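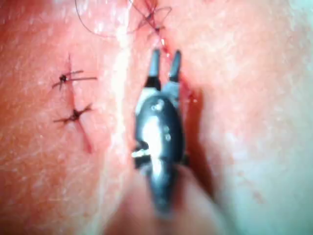
Jaws open beside the stitched incisions, wrist camera view

Home | Lists | Archive | Search | Help

Re: [surgrobot-labs] Instrument budget for next year

Following up on the thread from Saturday. Our planning sheet is due in October and I want the instrument line settled before the arm line, as it was the one we got wrong last time.

> We have 4000 set aside for consumables on the suturing bench.
> Grarkard quoted 1430 per needle driver. Is it sane to plan
> on 2 drivers and put the rest into thread and tissue, or do
> you all keep a spare on the shelf?

Keep a spare. Two drivers at that price come to 2860 and leave you 1140, so a third won't fit in the same line. Ask whether it can go under equipment. Ours did, after some back and forth with purchasing. The Chauvin drivers cost less, but they need an adapter plate that is quoted separately.
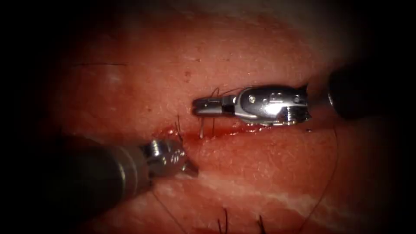 Can the wrist cables be replaced in house?
Only if you buy the Vutalitz tool kit and have a person with time to learn it. We send ours out and plan for the downtime.

On thread and tissue, budget by session. We booked 27 sessions last year and bought as if each would use the same amount, then ran short when people started practicing knots on their own time. Fatley will hold a standing order and let you change the quantity each month – worth asking for in writing.

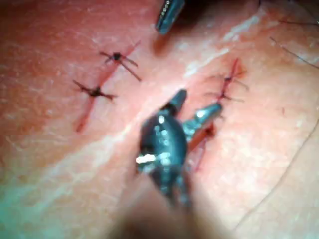 Tissue is the other place to save. We now plan each piece for more than one closure and lay the incisions side by side before the session starts. With two cuts running nearly parallel and two stitches on each, one piece gives you four knots to score. Add a line for storage if you do it this way, and check the freezer space first.

I can send our sheet off list if it helps.

----
Related threads
Adapter plates – which ones fit?
Service contract or pay per repair
Wrist camera mounts, lead times
Sharing a tissue order between labs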